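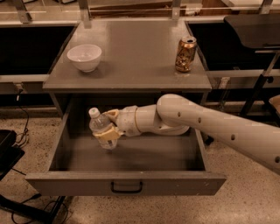 How a Drawer Works

189 comments · 1535 shares

You open and close drawers every day. Socks live in one, forks live in another, and there is probably one at your house full of batteries, string and old keys. A drawer looks simple, but it took people a long time to get it right.

A drawer is a box with no lid. It has a floor, two sides, a back and a front. The front is the part you see when the drawer is shut, and it is often bigger than the rest of the box so that it covers the hole in the cabinet. The cabinet is the big case the drawer slides into.

The gray cabinet in the picture has a wide drawer with short sides. Short sides make a shallow drawer. A water bottle is being held upright inside it. On top of the cabinet are a white bowl and a soda can.

What the handle does

The handle on this drawer is black and shaped like a U. It sits in the center of the front.

The center is a good place for one handle. If you pull a wide drawer from one end only, that end comes forward first and the other end stays behind. The box turns a little inside the cabinet and its corners push against the walls. Then it jams. People who build furniture call this racking. To fix a racked drawer, push it back in a little way, hold it in the center and pull again.

Some wide drawers have 2 handles, one near each end. You pull both at the same time.

Try it with a shoebox lid and a smaller box that just fits inside it. Push the small box with one finger at the corner. Then push it with one finger in the middle. Which way goes straighter?

What makes it slide

Rubbing slows things down. The word for this is friction. When wood rubs on wood there is a lot of friction, and old drawers can be hard to open. In damp weather wood takes in water from the air and swells, so the drawer gets even tighter. Some people rub candle wax along the bottom edges to make them slippery.

Many newer drawers run on metal slides. One half of the slide is fixed to the cabinet and the other half is fixed to the drawer. Between them are small wheels or steel balls. The balls roll as the drawer moves, and rolling makes much less friction than rubbing does.

Most slides also have a stop. The stop is a small bump or tab that catches the drawer before it falls out on your feet.

Standing up or lying down?

Think about a bottle of water. It can go into a drawer in two ways.

Standing up, it takes a small circle of floor. You can fit many bottles side by side. But a bottle is tall, and the space inside a closed drawer ends where the cabinet top or the next drawer begins. If the bottle is too tall, its cap hits the cabinet and the drawer won't shut. A tall bottle can also tip over when the drawer stops suddenly.

Lying down, it takes more floor but hardly any height. Now it has another problem. It is round, so it rolls. Open the drawer fast and the bottle rolls to the back. Shut it fast and the bottle rolls to the front with a bump.

You can stop the rolling with a folded towel, a rubber mat or a strip of cardboard across the drawer. Check that the cap is tight too. A loose cap on a bottle lying down makes a wet drawer.

A bowl doesn't have this trouble. It is wide and low, and it sits still. Bowls can also be stacked one inside another.

How to pick what goes where

Si-woo Nam teaches a class of seven-year-olds in Midthorpe, and every April the class sorts out its supply drawers. These are the rules on the classroom wall:

Heavy things go in the bottom drawer.
Things we use every day go in a drawer we can all reach.
Sharp things go in the teacher's drawer.
Food does not go in with paint.
If it sticks up over the sides, find it another place.

The first rule is about balance. An open drawer puts weight out in front of the cabinet. If a high drawer is full of heavy things, or if several drawers are open together, the whole cabinet can tip forward. For the same reason you should never climb on an open drawer, even the lowest one. Tall cabinets at home should be fastened to the wall by a grown-up.

Measure a drawer

You will need a ruler, a pencil and some paper.

1. Ask before you open the drawer, and take the things out.
2. Measure the inside from left to right. This is the width.
3. Measure the inside from front to back. This is the depth.
4. Measure from the floor up to the top of the side. This is the height.
5. Pick 5 things from the room and guess which ones will lie flat without sticking up.
6. Try them.

Write down which guesses were right. Then put everything back and shut the drawer with one hand on the center of the front. Keep your other hand out of the way.

Words to know

Cabinet: a case that holds drawers or shelves.
Friction: the force that slows things when they rub together.
Racking: when a drawer turns sideways a little and gets stuck.
Slide: the metal track that a drawer runs on.

Written by Wanpen Paisan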